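Grirkel Fund for Local Arts
Progress Report, Second Reporting Period
Project: Otgate Community Sign Painting and Lettering Program
Submitted by: Setsuko Nomura, Program Director
Date: 3 May 2019

Summary

The Otgate program has completed its second reporting period and remains on schedule in most respects. Evening instruction continued without interruption, the survey of painted signs on the older commercial streets was finished in April, and the first group of storefront restorations has been agreed with the property owners. One activity, the printed walking guide, is behind schedule. The reasons are set out below, together with a revised plan for its completion.

Instruction

The beginner course ran for 12 weeks under the direction of Lucie Gauthier. It covered layout, brush handling, spacing and the preparation of exterior surfaces. Enrollment reached its limit before the first session, and a waiting list was kept. Attendance was steady until the last two weeks, when the change in the bus timetable made it difficult for several participants to arrive by the opening hour. The start time has been moved back by half an hour for the coming period.

Participants worked first on paper, then on primed panels. The original plan called for each person to finish a panel with their own name. At the instructor's suggestion this was replaced by a short word chosen from the sign survey, so that the letterforms could be compared with a local original. The finished panels were shown in the entrance hall of the Bilyk Building and have since been returned to the people who painted them.

The intermediate course will open in the next period. It will be smaller, with places offered first to those who completed the beginner course. A draft outline has been sent to the Fund under separate cover.

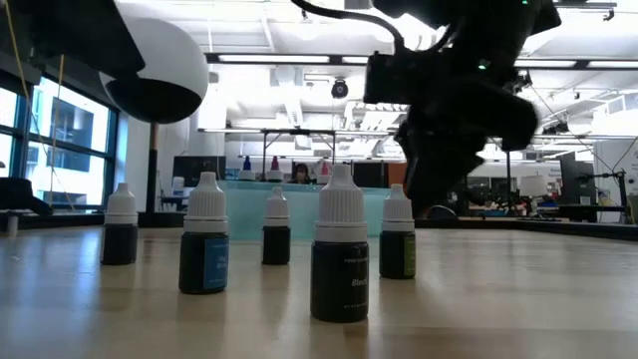

Color matching took up more of the period than the work plan allowed. Many of the surviving signs were repainted several times, and the uppermost layer is often the least useful guide to the original scheme. Ms. Gauthier therefore introduced a set of small mixing exercises in which participants prepared sample cards before any paint was ordered in quantity. Small dropper bottles suit this work, as color can be added to a mix in very small amounts and the quantity written down on the card. A ready-made shade such as the one that appears to be labeled "Sky Blue" gives a fixed starting point, which can then be grayed or warmed until it sits close to the old sign. The cards are filed by street and will be passed to the restoration team with the survey records.

Sign survey

The survey of painted signs and wall lettering was completed in April. It now contains 2,368 entries, each with a location, an estimate of period, a note on condition and, where permission was given, a close record of the lettering. Entries range from complete shopfronts to single words above side doors.

Some difficulty arose over duplicate entries on corner buildings, where the same sign had been recorded under two street names. These have been merged. A number of period estimates remain tentative, particularly for plain block capitals, a style that changed very little over several decades. The program has chosen to leave such entries open until trade directories can be consulted.

The records will be transferred to the Otgate public library once the format has been agreed. The library has asked for a simpler set of place names than the one used in the field, and the conversion is under way.

Restorations

Owners of nine properties have given written consent for restoration work. The former Dorkusico dry goods store is the largest of these and will be treated first. Its side wall carries three lines of lettering, the lowest of which is badly worn near the sidewalk. The owner has agreed that missing letters may be repainted, and that areas where the wording is uncertain should be stabilized and left as they are.

Scaffolding has been quoted by two contractors. The lower quote did not include protection for the public walkway and could not be accepted. Work is planned to begin after the street resurfacing has been finished — the city has not yet confirmed its dates.

Walking guide

The printed guide was to have been delivered in this period. The text is complete and has been reviewed, but the map had to be redrawn after two of the proposed stops were withdrawn by their owners. The new route is shorter and avoids the steep block north of the market. Printing is now expected early in the next period.

Budget

Spending to date stands at 80 percent of the amount released. Instruction costs were in line with the plan. Materials ran slightly over as a result of the additional color work, and the difference was met from the contingency line. The printing allocation has not been touched and should be carried forward. No change to the total award is requested.

Next period

The program will open the intermediate course, begin work on the Dorkusico wall, complete the transfer of the survey records and deliver the walking guide. The Fund's approval is requested for the carrying forward of the printing allocation, and for the revised delivery date of the guide. Detailed accounts and the attendance register are attached as separate documents.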